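Replacing a Shade Sail over a School Courtyard
Final project report, Structures and Materials
4 March 2023

1. Background

The courtyard at the Coltau building is used for lunch and for the end-of-year concert in June. It was covered by a fabric sail on four steel posts. The sail had sagged along its north side, and rain collected there until the fabric tore near one corner. The school wanted a new cover on the same posts. Our task was to choose a fabric, work out the shape and write a basic plan for putting it up and looking after it.

We did not design new foundations. The school gave us the original post drawings, and we took the post sizes and footing depths from those.

2. Why the old sail failed

The four corners were all at nearly the same height, so the sail was close to flat. A flat sail has nothing to hold it stiff when wind pushes from above or below. It also has no slope for water to run down. Once a pool forms, the weight stretches the fabric and the pool gets deeper.

The turnbuckles at two corners were already wound in all the way. This meant the sail could not be tightened any further, even when the sagging was first reported.

3. Fabric choice

We compared two products. Sunulex is a knitted shade cloth that lets some rain through. Lisance is a coated woven fabric that sheds water but needs a steeper slope. Small strips of each were pulled in the lab with the load held at 300 newtons, and we measured the stretch in both directions. The Sunulex strips stretched more across the roll than along it. The Lisance strips were close to even.

We picked Lisance — mainly for the concert, when the sound equipment has to stay dry. It costs more, and the school accepted this.

4. Shape and tension

The new sail is a twisted four-point shape. Two opposite corners stay high and the other two drop by 2 meters. We built a model from stretch fabric and dowels before drawing the cutting pattern. Our first pattern had edges that were too straight, and the model wrinkled at the low corners. Curving the edges inward fixed most of it. A small wrinkle remained near the northeast post, and we think it came from our gluing.

The edge cable runs in a sewn pocket and ends at a steel plate in each corner. We used the Joshi method from our course notes to estimate cable force, then checked it against a spring scale on the model. The two results did not match well at the low corners. We used the higher value.
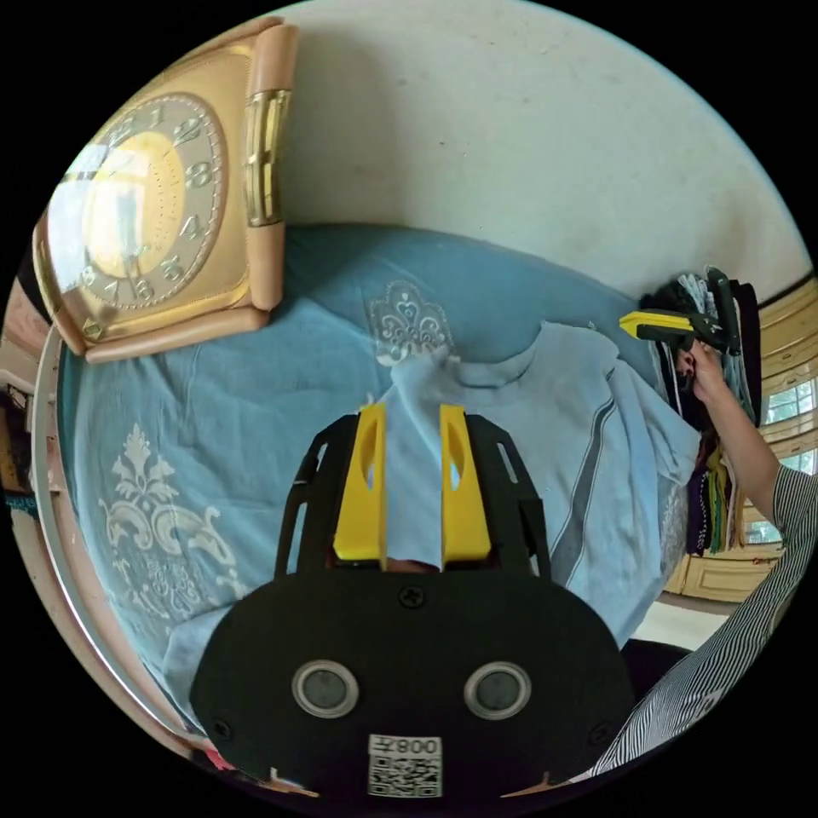
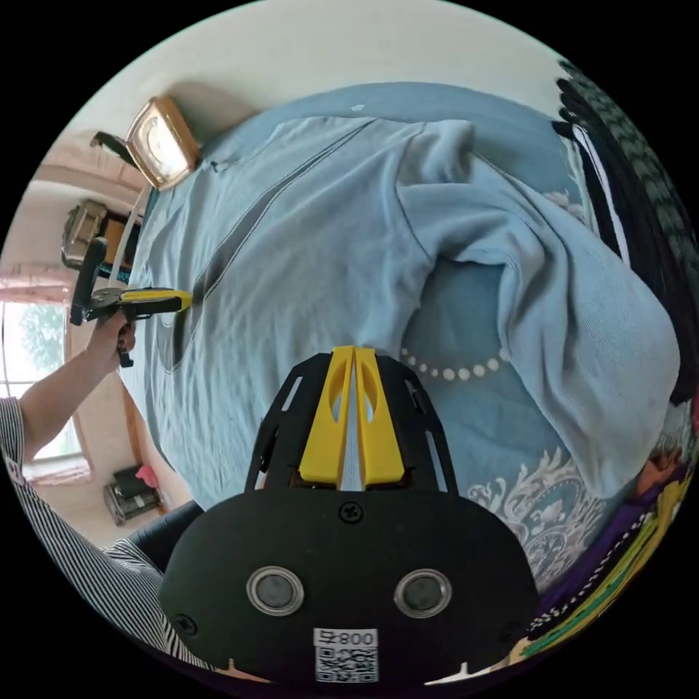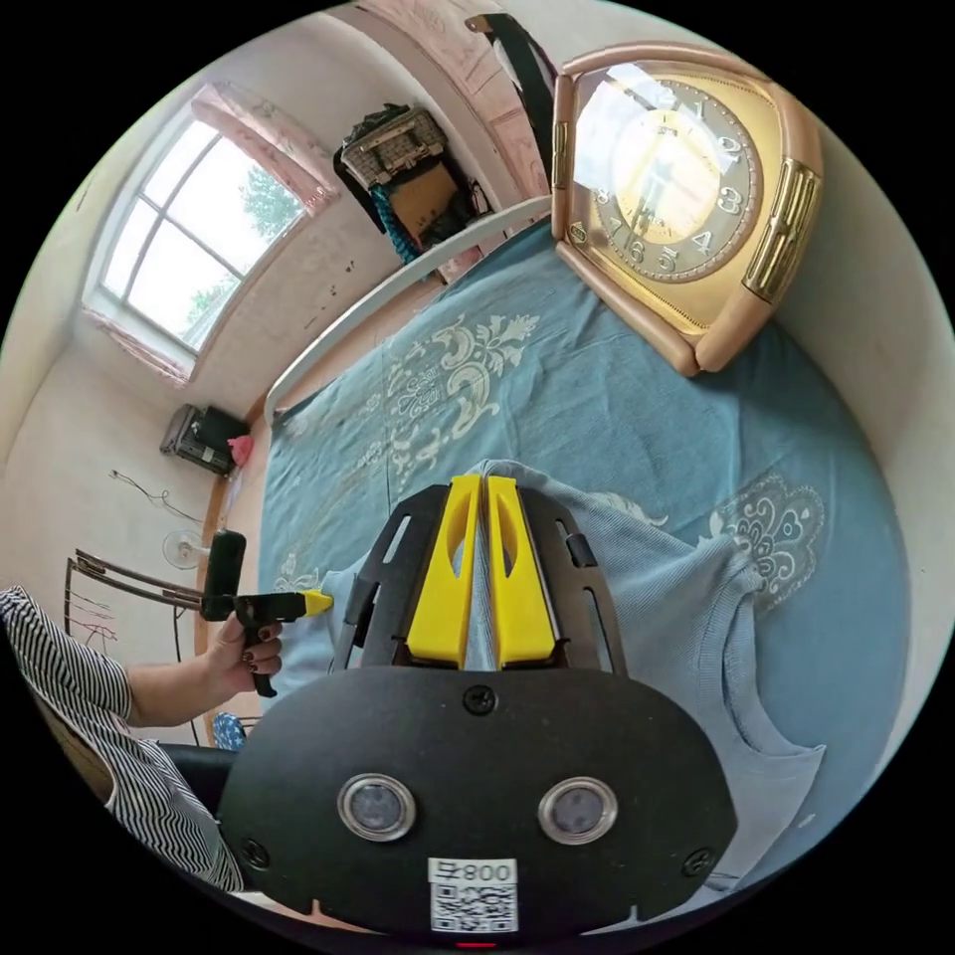 5. Upkeep

The sail should be checked after any strong storm and tightened once in the first 40 days, while the fabric settles. Leaves need to be rinsed off with plain water. Bleach should be kept away from the coating and the thread.

6. Limits of this work

Snow load was left out, as the sail comes down for winter. The posts have not been inspected below ground, and this should be done before the order is placed.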